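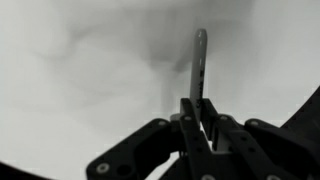
Über uns

Hallo, ich bin Veronika Gruber, und Onari gibt es, weil ich mich in meinem alten Job zu oft über unlesbare Sicherheitsordner geärgert habe. 70 Seiten, Schriftgröße 8, und im Labor hat trotzdem jeder gemacht, was er wollte. Also habe ich im Juni gekündigt und mit zwei Kollegen angefangen, Regeln für kleine Roboterarbeitsplätze zu schreiben, die man auch wirklich liest!

Wir arbeiten vor allem für Schulen, Werkstätten und Forschungsgruppen, die mit Greifarmen üben (Stifte halten, Becher stapeln, solche Sachen). Unser erster Kunde war die Lehrwerkstatt Skistuvholm, und von dort stammt auch unser Grundsatz: Wer den Arm bewegt, hat den Not-Halt in Reichweite. Immer. Auch wenn man »nur schnell« etwas umgreifen will – gerade dann.

Was bei uns sonst noch fest drinsteht:

Vor jeder Schicht die Schrauben am Greifer nachsehen und im Heft abzeichnen.
Neue Abläufe erst langsam fahren, mit leichten, stumpfen Gegenständen. Ein Filzstift tut es wunderbar.
Hände bleiben draußen, solange die Antriebe freigegeben sind.
Wer etwas ändert, schreibt es auf, mit Namen.

Mit der Firma Smits haben wir daraus einen Kurs gemacht, der zwei Tage dauert und zur Hälfte direkt am Gerät stattfindet. Die Vorlagen dazu heißen bei uns Meltska (fragt nicht, der Name ist beim Mittagessen entstanden) und ihr bekommt sie nach dem Kurs zum Selberanpassen. Eine Risikobeurteilung ersetzen sie natürlich nicht, aber wir setzen uns gern mit euch dran.

Schreibt mir einfach, was bei euch auf dem Tisch steht und wer damit arbeitet. Ich melde mich persönlich zurück.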